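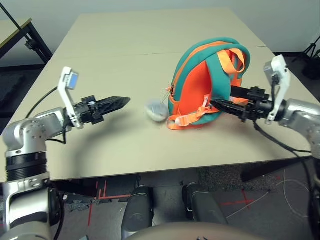 List: bench-practice > Two-arm setups > House rules

Hi all,

Catching up on my mail at the end of the night shift, so forgive the rambling. Gijs Van Wijk wrote:

> We are rewriting the handling sheet for the Vilel benches and I'd like
> to know what other sites do about straps and loops. Our sheet covers
> boxes and bottles fine. It has one line on soft goods and that line is
> "use judgment". Also, do you ask for the second arm to be parked when
> only one is working? Plirkden says yes, Vanhove says no, and I have
> to put something in by the end of April.
>
> Gijs

We had that same "use judgment" line at Bonance for ages! I finally crossed it out last spring, after I'd been through the stop log and found 312 entries, way too many of them with the word "strap" in the notes. What we have now is pretty short. Any bag with a strap or a handle loop gets looked at before the run, and whoever is on the bench says out loud where the free loops are. Sounds silly, works great. If there's a loop lying flat on the table, fingers don't go through it, they go over it or beside it. And a buckle is never a grip point unless the task card says buckle.

The other thing we added is about the arm's own cables. Ours hang off the wrist and can drag across the tabletop, and a soft bag will happily sit down on one. So the rule is that you check the slack at full reach, on both sides, before anything goes on the table. I'd put that one in your sheet first, before any of the strap stuff.
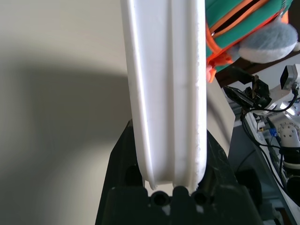

On parking the second arm, I'm with Vanhove, mostly. Parking it sounds safe, but our people kept parking it in a different spot every time, and then somebody would start the next run from a pose the other arm didn't expect. We say "fingers closed, pointing away from the other arm's work, or held still where the operator can see the tip". If you want a hard number, we cap joint speed at 8 percent whenever both grippers are on the same item. I know Plirkden runs faster than that. They also have newer benches.

Floor tape – please write down what your tape means. We have red lines and a cross on ours and I asked 3 people what the cross was for and got three answers. It's in the sheet now, page one.
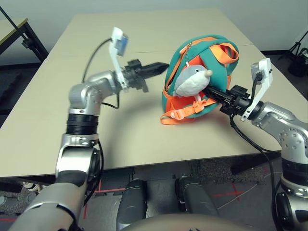 Dangly bits are the part I'm least happy with. Pulls, key rings, little plush things on a chain, all that. Our current wording is that anything attached to an item counts as part of the item, so if you touch the toy you've touched the bag and you log it that way. Some of the operators hate this (one of them wrote me a very long email) and I sort of see their point, as a chain can slide a good bit before the bag moves at all. But two separate entries made the logs a mess, and I had 395 lines to clean up by hand. Never again. If someone has better wording I'd love to steal it.

One more while I think of it. We don't let anyone reach in to straighten a strap while the arms are live, even if it's "just the one strap". Stop, wait for the light, then fix it. I'd make that one bold.

Gijs, I can send you our whole sheet if you want, it's two pages and the second one is mostly about lighting. Does anybody at Vilel still have the old cable clip drawing? Mine won't open anymore.

Back to work,
R.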